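Fruit bowl, quick way

Get everything out of the bags and onto the table first. Cloth down so nothing rolls off or gets bruised. Wipe each peice with a damp tea towel, check for soft spots, anything dodgy gets eaten today.

Big bowl at the far end, out of the way while you sort.

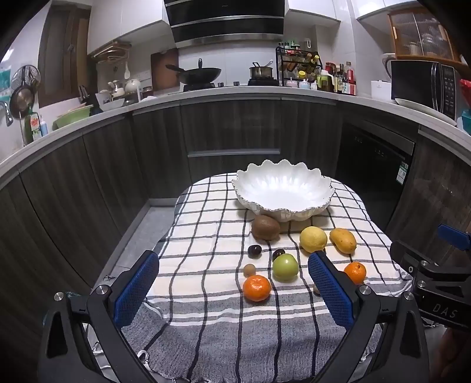
Fruit out on the cloth, bowl still empty.

Heavy stuff goes in first. Apple, mango. Then lemon and tangerines round the sides, kiwi and other little ones in teh gaps. Don't pile above the rim.

Mango still hard? Leave it on top so you can give it a squeeze each morning. Bananas go on a hook, never in the bowl.

Check again in May heat, every day.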